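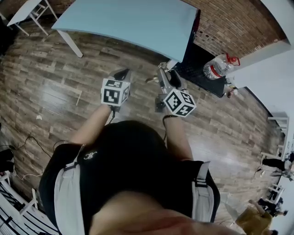

Chore robots get their first marks at Driltwood

Driltwood, 14/10/2018

Can a machine clear a breakfast table yet? Sometimes, and rather well on a good run, going by the first results from the Plumwood household trial. Ask it to fold a fitted sheet, though, and you may want to bring a book.

The trial, run by the small engineering firm Skuvham, set a two-armed robot a string of ordinary jobs from the home and the shop floor. Each job was tried 100 times. The robot did best at moving cups and bowls from a table to a tray, which it finished without help in 80 of its runs. Folding a tea towel came a good way behind. The fitted sheet, which the team put on the list partly out of mischief, was managed in 2.

"I was over the moon with two," said Anastasia Chatzigeorgiou, who leads the trial. "We had a bet on it being none. The first time it found all the corners the whole room went quiet, and then somebody dropped a mug."

What makes the project fun to follow is how the robot learns. No one sits down and writes out the steps for clearing a table. People do the chore themselves with a gripper in each hand, the same kind of pincer the robot has, and the movements are recorded for the machine to learn from. Patterned cubes fixed to the grippers help cameras keep track of where each one is and which way it is turned.

It's slow going at first. New starters tend to snatch at things, Chatzigeorgiou said, and it takes a morning or so before they stop missing their fingers. Two pincers can't feel whether a cloth is one layer thick or two, so people end up peering at the edges and giving little tugs, and those little tugs find their way into what the robot does as well. She rather likes that. Several of the team say they can tell whose demonstrations went into a run just by watching the robot hesitate over a saucer!

The shop-floor half of the trial is being done with Antoniadis, a family grocer with a busy back room and plenty of opinions. There the jobs were facing up tins, putting stray items back on the right shelf and breaking down cardboard boxes. Tins went well. Stray items were patchy, with soft packets such as rice and crisps causing most of the bother, and boxes were dropped from the list after the robot kept squashing them flat in ways that made them harder to stack.

Wendelin Brunner, who manages the back room, was asked whether he would have the robot on a Saturday shift. He laughed for quite a long time.

"It's lovely with a tin of tomatoes, very gentle," he said. "But it takes about 43 seconds to think over a bag of rice, and by then I've done the shelf and had a word with the driver. Give it a few years. I'd be glad of it for the night work, I really would."

Speed is the sore point everywhere. Even on the table job, where it rarely drops anything now, the robot takes far longer than a person would, and it needs the table to be more or less where it expects it. Move the tray to the other side and the score drops. Change the lights and it drops again, although less than it did in spring.

Still, it is hard to watch a good run and not grin. A year ago the same arms were knocking cups over while reaching for the one behind. Now they slide the front one aside, take the back one and come back for the first, a trick that came from the demonstrations and that the team hadn't planned for. It also rights a bowl that has tipped on its side, most of the time.

The next round starts in November and adds wiping down a worktop, pairing socks and loading a dishwasher's top rack. The bottom rack will wait until the arms can reach lower. Skuvham wants more people to record chores too, left-handers especially, as nearly everyone so far has been right-handed and it shows in how the robot picks up a jug.

The fitted sheet stays on the list. Chatzigeorgiou says she is hoping for three.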